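Home Forums New Posts Search Log in

Tircombe Home & Garden Board > Indoors > Floors and Walls

Laying planks on the diagonal: worth it or showing off?
Started by mugwortandson, September, 9.14 pm

mugwortandson wrote:
We're doing the back room and my other half has decided that straight planks are for people who have given up. She wants them running corner to corner. The fitter from Truleck sucked his teeth and added 300 quid to the quote, which I took to be the price of the teeth. Has anyone lived with a diagonal floor? Does it look good after the first month, or do you just feel slightly seasick carrying the tea in?

pelmet_dave wrote:
Did ours that way. Looks smart, makes a narrow room feel wider. The waste is criminal though. Every row ends in a triangle and you can't do anything with triangles. I've still got a box of them in the garage, waiting for me to have an idea.

Stickleback wrote:
Sorry, but 300 is cheap for the extra cutting. I did a hallway on the diagonal myself and every single board end was a mitre. My knees retired before I did. If he's quoting that and means it, bite his hand off.

grumbling_appendix wrote:
Don't bother. Straight, parallel to the longest wall, done by teatime. You'll put a sofa and a rug on it and then who's looking? People used to have lino and were perfectly miserable on that.

mugwortandson wrote:
I did float the rug argument. I was told we are not covering up a floor that cost that much. So now I'm paying extra for a floor and not allowed to be warm on it.

pelmet_dave wrote:
Check what your walls are doing before you decide. Ours are out of square by a good bit and straight planks would have shown it up all down one side. On the diagonal you can't tell. The house is still wonky, it's just a secret between me and the skirting.

grumbling_appendix wrote:
Or you could scribe the last row like everyone else has done for a century.

Stickleback wrote:
Scribing's fine until the gap goes from a whole plank to a sliver. Dave's right on this one, much as it pains me. Also get a board with plenty of variation in it. The plain ones all look like a dentist's. I went for the Stedach in the mixed brown, 19 packs of it, and you want to open several at once and shuffle them or you end up with a pale patch and a dark patch, like a badly dyed jumper.

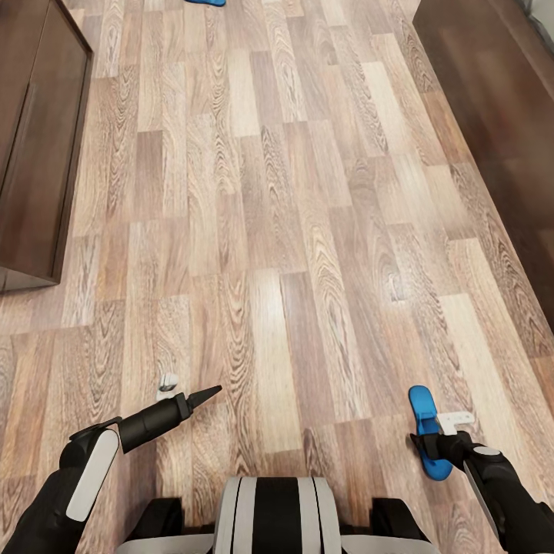

The other thing is to stagger your end joints properly and leave the gap round the edge for it to move. My neighbour skipped the gap and by spring his dining room had a hill in it.

quietly_varnished wrote:
Disagree about the busy grain. Lots of knots and swirls AND an angle is a great deal going on. My sister has it and I keep thinking I've dropped something. Pick one or the other.

Stickleback wrote:
It hides crumbs. I have 5 grandchildren. I rest my case.

mugwortandson wrote:
Update. Showed her this thread in the hope that grumbling_appendix would win it for me. She read the bit about wonky walls, went off with a tape measure and came back very pleased. Diagonal it is, knots and all. The fitter now says he'll need 57 metres of beading as well, so the teeth are coming out again.

grumbling_appendix wrote:
57 metres? Is it a back room or an airport? Measure it yourself before you pay for that.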